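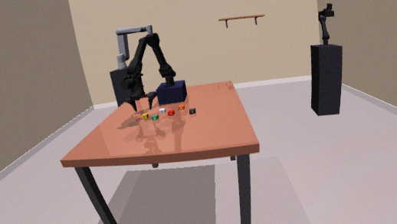 그 배는 이제 오지 않는다고, 매표소 창구 안쪽에서 목소리가 말했다. 7월까지는 하루에 두 번 왔는데 지금은 한 번이고, 그 한 번은 오늘 아침에 이미 떠났다고 했다. 나는 알아들은 것을 확인하려고 천천히 다시 물었다. 내일 아침입니까? 내일 아침입니다. 몇 시입니까? 배가 오는 시간입니다.

나는 가방을 들고 밖으로 나왔다. 플루레벨로 가는 표는 주머니 안에 있었다. 표에는 2024년 8월 15일 목요일이라고 찍혀 있었고, 그것은 오늘이었다. 오늘은 이 나라의 명절이어서 가게가 거의 다 닫혀 있었다. 부두 끝에 한 집만 문이 열려 있었다. 간판에 크리스토둘루라고 쓰여 있었다. 여관인지 식당인지 간판만 보고는 알 수 없었다.

안에는 할머니 한 분이 콩을 까고 있었다. 나는 외운 문장을 말했다. 방이 있습니까. 할머니는 콩을 계속 까면서 손가락으로 위층을 가리켰다. 그다음에 손바닥을 펴서 50이라고 말했다. 나는 50을 냈다. 할머니는 그중에서 15를 돌려주었다. 왜 돌려주는지 나는 묻지 못했다. 그 질문에 필요한 단어를 몰랐기 때문이다.

방은 바다 쪽이었다. 침대와 의자가 있고, 벽에는 오래된 해운 회사의 달력이 걸려 있었다. 회사 이름은 논두투스였다. 내 어머니가 젊었을 때 일한 회사와 같은 이름이었다. 어머니는 그 회사에서 전보를 받아 적는 일을 하셨다고 들었다. 항구의 이름을 수십 개 외우셨고, 설거지를 하실 때 그것을 노래처럼 부르셨다. 플루레벨은 그 노래의 끝에서 두 번째였다. 마지막은 보멘트였는데, 어머니는 항상 보멘트를 길게 끌어서 부르셨다. 보메엔트. 그러고 나서 수도꼭지를 잠그셨다.

나는 창문을 열고 항구의 이름을 처음부터 불러 보았다. 5번째에서 막혔다. 다시 처음부터 불렀지만 역시 같은 곳에서 막혔다. 어머니가 돌아가신 후에 나는 이 노래를 종이에 적으려고 한 적이 있다. 그때도 같은 곳에서 막혔다. 그래서 종이에는 이름이 4개 있고, 그다음에 빈 줄이 있고, 제일 아래에 플루레벨과 보멘트가 있다. 그 종이는 지금 가방 안쪽 주머니에 있다.

저녁에 할머니가 문을 두드렸다. 내려오라는 손짓을 했다. 아래층에는 사람이 여러 명 모여 있었다. 아침에는 성당에 다녀온 사람들인 것 같았다. 모두 깨끗한 셔츠를 입고 있었다. 나는 구석에 앉고 싶었는데 할머니가 나를 가운데에 앉혔다. 콩으로 만든 수프가 나왔고, 빵이 나왔고, 작은 생선이 나왔다. 한 남자가 나에게 어디로 가느냐고 물었다. 나는 플루레벨이라고 대답했다. 사람들이 조용해졌다.

거기에는 아무것도 없다고 남자가 말했다. 등대하고 염소가 있다고 옆의 여자가 고쳐 주었다. 등대는 꺼졌다고 또 다른 사람이 말했다. 그러면 염소가 있다고 여자가 말했고, 모두 웃었다. 나도 조금 늦게 웃었다. 외국어로 웃는 것은 언제나 조금 늦다.

왜 가느냐고 남자가 다시 물었다. 나는 대답을 준비하지 않았다. 어머니가 설거지를 하면서 그 이름을 불렀다고 말하고 싶었지만, 설거지라는 단어가 생각나지 않았다. 그래서 나는 빈 접시를 들고 손으로 씻는 흉내를 냈다. 그리고 노래를 불렀다. 작은 소리로 불렀다. 첫 번째 항구, 두 번째 항구, 세 번째, 네 번째. 거기에서 나는 멈추었다.

할머니가 부엌 문 앞에 서 있었다. 손에 젖은 수건을 들고 있었다. 할머니가 다음 이름을 불렀다. 나와 같은 음이었지만 속도가 더 느렸다. 그다음 이름도 불렀고, 그다음도 불렀다. 남자가 따라 불렀다. 여자도 불렀다. 옛날에 라디오에서 논두투스의 배가 들어오는 순서를 그렇게 읽어 주었다고, 나중에 여자가 나에게 설명했다. 이 동네에서 자란 사람은 다 안다고 했다. 아버지를 기다리는 집에서는 저녁마다 그것을 들었다고 했다.

나는 어머니가 만드신 노래라고 생각하고 있었다. 조금 섭섭한 마음이 들었다. 그런데 사람들이 보멘트를 부를 때 아무도 길게 끌지 않았다. 짧게, 물건을 내려놓는 것처럼 불렀다. 나는 혼자 늦게까지 끌고 있었다. 보메엔트. 할머니가 나를 쳐다보았다. 틀렸다고 말할 줄 알았는데 할머니는 빵을 하나 더 주었다.

방에 올라와서 종이를 꺼냈다. 빈 줄에 이름을 적기 시작했다. 어떤 이름은 철자를 몰라서 들은 소리대로 우리 글자로 적었다. 빈 줄이 하나뿐이어서 글씨가 점점 작아졌고, 나중에는 종이 옆쪽으로 돌아가며 적어야 했다. 달력 옆에서 모기 한 마리가 계속 날고 있었다.

새벽에 뱃고동 소리가 났다. 나는 신발을 다 신지 못하고 계단을 내려갔다. 할머니는 벌써 일어나서 부엌에 불을 켜 놓았다. 나는 어제 돌려받은 15를 내밀면서 이것이 무엇이냐고 드디어 물었다. 밤에 단어를 찾아 두었던 것이다. 할머니는 바다 쪽을 턱으로 가리켰다. 돌아오는 배의 값이라고 했다. 플루레벨에는 표를 파는 곳이 없으니까 잔돈을 가지고 있어야 한다고, 내가 알아들을 때까지 세 번 말해 주었다.

배는 생각보다 작았다. 나는 뒤쪽에 앉아서 종이를 무릎 위에 놓고, 바람에 날아가지 않게 두 손으로 눌렀다.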